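Mentoring scheme for women staff, anyone been through it?

bisen_reader
Hello all, hope you don't mind a newcomer barging in. Our faculty at Ovedano is starting a mentoring scheme for women in research posts in February, and I've been asked (well, volunteered by my head of department, bless him) to help pair people up. We had 224 replies to the staff survey and a good many asked for a mentor from outside their own department. Has anybody run one like this? I'd love to hear how you did the matching.
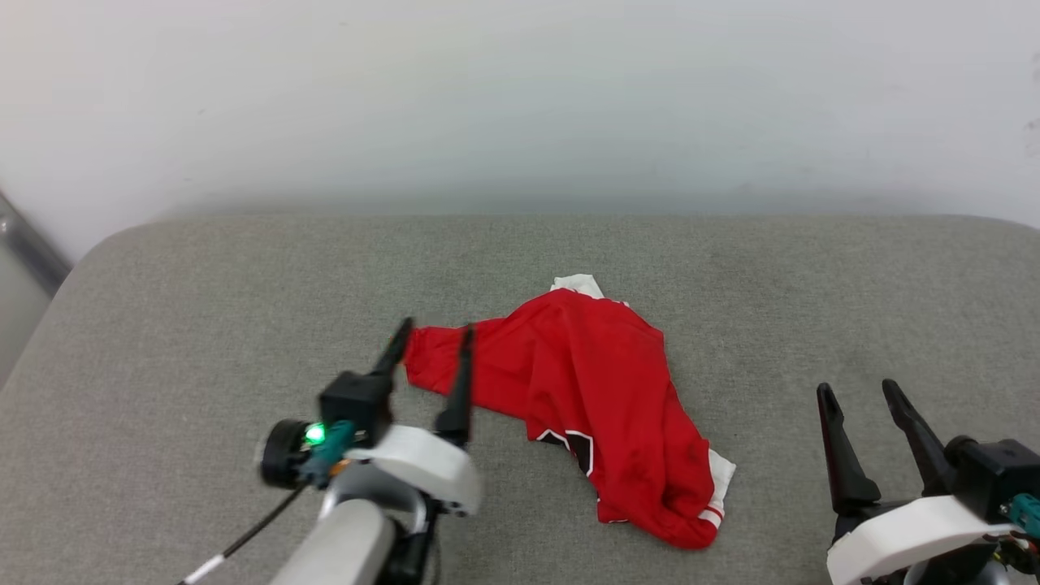 I should add that we have a small pot of money for lunches and not a lot else, so nothing too grand please!

Napaporn Petchrat
Welcome! We did ours at Thaweesak over three terms and I still have lunch with my mentee, which tells you how fond of it I became. We matched by hand from a one-page form. It took ages, but you do get a feel for people that way, and I'd do it again tomorrow.

stutus_679
I'm going to be the grump, sorry. I was a mentee for a year and had lovely chats, but the promotion rules stayed exactly as they were. If the same panel sits behind the same door, all the lunches in the world won't shift it. I'd sooner see the money go on childcare for evening seminars.

Napaporn Petchrat
I do take your point about the panel, and I've grumbled about ours often enough. I can't agree the chats are wasted, though. Mine was the push I needed to apply at all.
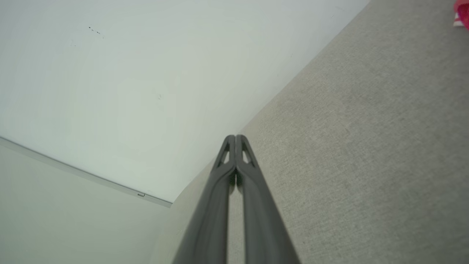

Re: matching and who to invite

Boonsong Khunthong
Coming at this as one of the few men who signed up as a mentor: please do give us some training first. I gave far too much advice in my first meeting and my poor mentee hardly got a word in. Also let people swap after the first term with no questions asked.

bisen_reader
Oh, the swap is a lovely idea, thank you, it's going straight on the form. And stutus, I've asked whether the childcare money could come from another budget. Will let you know what they say.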